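"Ask them what counts as a pick"

Asnakech Habte has spent most of the past year writing the layer that nobody puts on a slide. She works on Stedel, the motion planner at Flultum, and before that she maintained Orka, the perception package that feeds it. She agreed to talk on the condition that I didn't call anything she does intelligent.

"It's a queue and a set of timeouts," she says of Stedel. "There's some nice geometry in the middle. Most of my October went into the timeouts."

I had come with the number Flultum likes to use, 2597 successful picks out of 2603. She winced when I read it out. The software logs a success when the fingers stop closing before they reach their limit and the arm clears the rim of the bin. Whether the thing in the fingers is the thing the planner asked for doesn't enter into it.

"So you can grab the wrong object, or two objects, and the log is happy," she says. "I've asked for that number to come off the website. It's still there."

When she had a colleague go through 863 of those picks by hand, the rate dropped. She won't say how far. "Enough that I'd want a different headline." 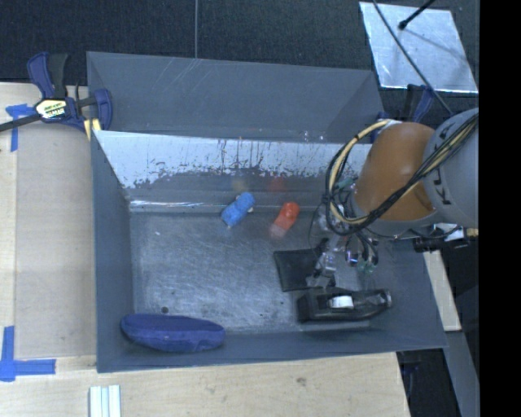
Metal bins are her particular grievance. Orka was tuned on matte plastic, and a shiny wall hands it a second copy of whatever is lying near it. Early versions would propose grasps on the reflection, and the planner, which trusts what it is given, would set off toward a point behind the wall. The collision check refused every one of them, and the arm sat there.

"People watching thought it was thinking," she says. "It was rejecting the same bad idea 10 times a second."

The fix was a small filter called Shim that throws away any candidate outside the known walls of the bin. I asked whether that was perception or planning. "It's an if statement," she says. It also means somebody has to measure the bin and type the dimensions in, and if the bin gets bumped the filter is wrong until it's measured again. The clamps help with that.

Dark objects on a dull floor are still a problem. Orka tends to merge two of them when they lie close together, then picks a grasp point in the gap. She has tried a learned model for splitting them and went back to the old method after two weeks. The new one was better on average, she says, but when it failed she couldn't tell why.

I asked what she would want a customer to ask before buying. She thought for a while.

"Ask them what counts as a pick. Then ask to see the config file, and how many lines in it have your bin's name on them."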